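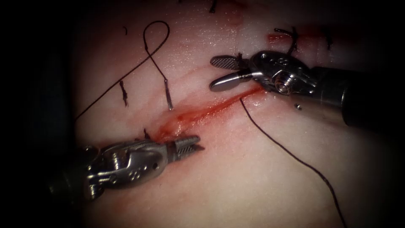 Surgical Technologist, Operating Room (Full Time, Days)

Evangelista Surgical Center, Valska

Evangelista is hiring a surgical technologist for its main operating rooms. The position is open now and we would like the new hire to begin in December. The shift starts at 6:30 a.m. and runs ten hours, four shifts a week. There are no overnight shifts. On-call duty comes up 2 weekends out of every 5 and is paid separately.

Our teams handle 3,000 cases a year, mostly general surgery, gynecology and urology. You will report to Benedito Bastos, operating room manager.

What you will do

Set up the sterile field and back table for each case, working from the surgeon's preference card.
Scrub in, pass instruments and supplies, and keep the field in order during the case.
Carry out sponge, needle and instrument counts with the circulating nurse.
Label and hand off specimens.
Break down the room, send used instruments to sterile processing, and help with turnover.
Report damaged or missing items before the end of the shift.
Restock carts and check expiration dates when the schedule is light.

What you need

A certificate or associate degree from an accredited surgical technology program.
Current certification, or the ability to get it within six months of hire.
Current basic life support card.
Able to stand for long periods and lift up to 50 pounds.

One year of scrub experience is preferred. New graduates may apply and will be paired with a preceptor for the first twelve weeks. Laparoscopic experience is useful, and so is Spanish or Portuguese.

Pay and benefits

Starting pay is $29 an hour. Candidates with more experience are placed higher on the scale. Medical, dental and vision coverage begin on the first of the month after you start. We provide scrubs, pay certification renewal fees, and offer a sign-on payment of $3,000, half at 90 days and half at one year. Parking in the Fundby Street garage is free for staff.

How to apply

Send a resume, a copy of your certification and the names of two references to Josué Guimarães in the staffing office, or drop them off at the front desk between 8 a.m. and 4 p.m. Put "Surgical Tech, Days" on the envelope or in the subject line. Interviews are in person and take an hour, including a walk through the department. An offer depends on a background check, a drug screen and proof of immunizations.

Current employees should apply through their supervisor.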